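Ticket 428: stock labels printing blank or half height
Product: Stevell label module, version 5.4
Site: Banden, ground floor
Opened by: Gebremedhin Asfaw
Priority: normal
Status: closed

Mar 22, 2025, 09:14
Labels for the small storage baskets come out of the printer at half height, with the bottom line of text missing. Every third or fourth label is blank. The large shelf labels are fine. Same printer, same computer. It started after the update to the Stevell module. I have switched the printer off and on and changed the roll. No difference.

09:40, reply from Tufa support
Thank you. Please send the label size you have set in Stevell, the size set in the printer driver, and the paper type. Please also say what the labels are stuck to, as we have two templates for baskets and they are different heights.

10:05, Gebremedhin Asfaw
Stevell is set to 80 x 54 mm. The driver says 80 x 110 mm. I did not change the driver, so I assume the update did. Paper type is gap. The baskets are plastic, with openings in the sides, and the label goes on a card tied to the front. Photos attached.
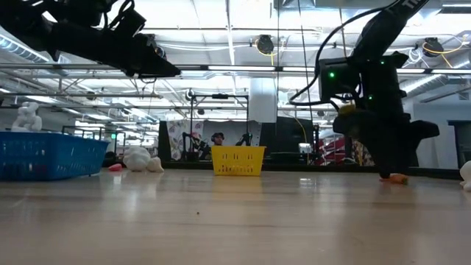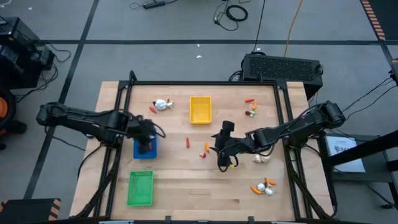

Attachments: 2. Both show a blue basket.

10:31, reply from Tufa support
You want the template called Basket Card, not Basket Rim. The driver size is wrong for either one. Please do the following.
Close Stevell.
Open the driver settings and set the height to 54.
Leave the paper type on gap.
Hold the feed button until the printer pushes out two blank labels, then let go.
Open Stevell, choose Basket Card and print one test label.

10:52, Gebremedhin Asfaw
Done. The test label is full height and all the text is there. I then printed a batch of ten and the sixth was blank.

11:20, reply from Tufa support
The blank one suggests the gap sensor. Is the roll from Bisitden? Their newer backing paper is thinner and the sensor can miss a gap. Set sensitivity to 4 (it will be on 6) and run the feed button step again.

11:48, Gebremedhin Asfaw
Yes, Bisitden. It was on 6. Changed to 4, recalibrated, printed two batches with no blanks. The old labels that lost their bottom line will have to be done again, but I can do that from the print history.

12:02, reply from Tufa support
Good. The driver height may go back to 110 with the next update, which is planned for June. Please check it before printing. I have added a note to your site record. Closing the ticket.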